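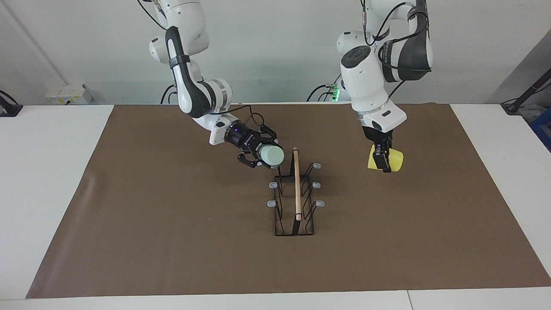 Cups in both grippers at the dowel rack, Lotham test table.

New planner release goes to all arm stations
April | By Yaa Kwofie
Filed under: Software, Motion Planning

Cirkus, our two-arm planner, now plans both arms together. The old version planned one arm, froze that path, then fit the second arm around it. That worked on open tables but stalled often near the rack, where both grippers want the same space.

Kwabena Wumbei replayed 2,310 logged plans through the new build. Median planning time fell to around 300 milliseconds. The collision margin is now set per object in the station file, so please check yours before you update. Old files load with the default margin.

Grasp pose estimates still come from Greren and have not changed. Send bugs to the planning queue with the log attached.

Comments (3)

mtb_cell4: Does the replay tool read logs from before the Barredo change?

Kwabena W.: Yes, but convert them first. The script is in tools.

pjl: Margin default is too wide for our cups. Lowered it and plans go through.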